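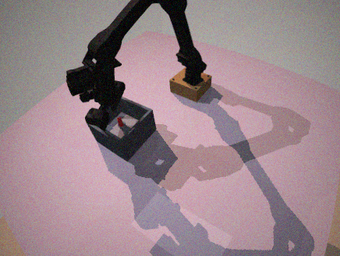 Robot arm and grey box on a pink tabletop

Is it worth going to Orkton to see the crater, or has it got too busy?
Posted by mossytrainers

We've got four days on the island in July and I keep going back and forth on this. The crater walk looks amazing but I read that they only let 200 people up a day now, and my other half isn't great on loose ground. Do you have to book? And is there anything to see if we don't get a slot? We're staying in Listine without a car, if that matters.

ferryqueen

Yes you have to book, and do it now! We left it until the Saturday before and got nothing, so we did the lower lava path instead – free, flat most of the way, and it took us a couple of hours with stops. There's a bus from Listine but it's first come first served, so get there early. The smell is quite something if the wind's wrong (think eggs).
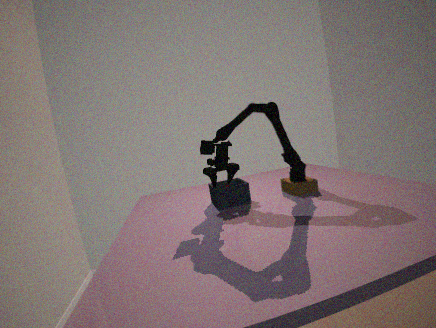 Black arm reaching over the box

tinnedpeaches

its ok. bit overrated. bring water

halfwaytoultum

I've done it twice and I'd go again tomorrow. The top is 3,791 feet but the minibus takes you nearly all the way, so you only climb the last 500 or so on foot. That last bit is loose cinder and I did slide about on the way down, so poles would help your other half. 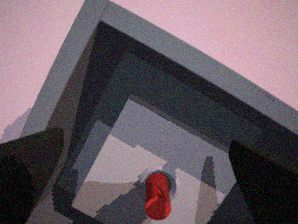
If you can't get on the crater walk, try the Manninen side. You look straight across at the new lava and there were hardly any people when I went. The café at Ultum does a good fish soup as well, though it shuts at three and they don't take cards.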